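Sprechnotizen, Fortbildungsabend Praxis Vudley: Brauchen wir die gefräste Krone am selben Tag?

Begrüßung kurz halten. Gleich zur Frage: Wer hat hier schon eine Krone nach zwei Jahren wieder abgenommen? Hände abwarten.

Der Prospekt von Sereck verspricht "Passung wie aus dem Labor". Gemessen woran? Im Anhang stehen 31 Fälle, alle aus einer einzigen Praxis. Das ist mir zu dünn - und zu den Randspalten steht dort kein Wort.

Miroslava Mikuš hat unsere Karteien seit Januar durchgesehen, 340 Kronen. Ihre Zahlen nur mündlich nennen, sie rechnet noch.

Zeitersparnis: für den Patienten ja. Für die Assistenz eher nicht. Oratile Makhubela fragen, wie lange der Ofen den Raum blockiert.

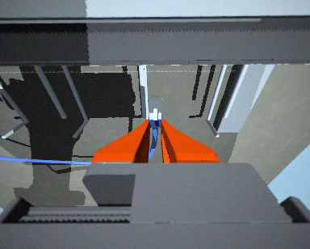 Kosten. Der Wartungsvertrag läuft vier Jahre, Fräser gehen extra. Wer rechnet das ehrlich mit ein? Senyo Opoku wird widersprechen, ausreden lassen.

Mein Vorschlag: Einzelkronen im Seitenzahnbereich gern, Frontzähne weiter ins Labor nach Wumilberg. Im Januar neu entscheiden.

Danach Fragen, Kaffee steht im Flur.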